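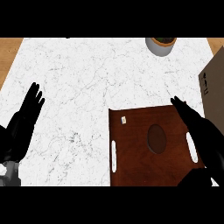
Obituary submitted with wrong age, already in print. How do corrections work?

Posted by Nattawut Thammasiri
June 26, 2020

My uncle's obituary ran in the local weekly and on its website. The age is given as 79. He was 76. The birth date in the second paragraph is correct, so the notice contradicts itself. The text went in through the funeral home's web form, which passes it to the paper and to a memorial site called Jorngate. I have the confirmation email, and the age in it is 76, so the error was introduced after submission.

What I need to know:

Who do I contact first, the funeral home or the paper?
Does a printed correction cost anything?
Will changing the newspaper's page also change the Jorngate page, or are those separate records?

He died in April and the notice was held until the family could set a date for the service. The service date is correct as printed.

Kpodo

Funeral home first. In most cases the paper treats the funeral home as the customer for a paid notice and will not edit the text on a relative's request alone. Forward the confirmation email to the director and state the change in one line: "Age in first sentence should read 76." Give the publication date and the page.

Cost depends on who made the error. If the submitted copy was right and the printed copy was wrong, the usual practice is a free corrected run of the full notice. If the submitted copy was wrong, expect to pay for the second run, sometimes at a reduced rate. Ask for a full rerun. A two-line correction at the bottom of a page does not get clipped and kept, and a genealogist searching later will find only the original.

On the website, ask whether they overwrite the page or post a second one. Overwriting keeps the same address, so links people have already shared will show the right age. Any guest book entries normally stay attached to it.

Tetetti

Just call the paper. Mine fixed a misspelled middle name the same afternoon and never asked who I was. It was online only though.

Jemden

To cover the part about the memorial site: treat it as a separate record. These sites generally take a copy of the notice when it is published. Some refresh the copy for a limited period, some never do. Check it 2 days after the newspaper page is fixed. If the age is still wrong, use the site's own correction form and paste in the address of the corrected page.

Also check the death certificate while you are at it. A wrong age in a newspaper has no legal effect. A wrong birth date on the certificate does, and it is amended through the state vital records office, usually with an affidavit and a supporting document such as a birth certificate. The funeral director can tell you which form your state uses.

Save a copy of the uncorrected page before it is changed, in case the paper disputes the free rerun.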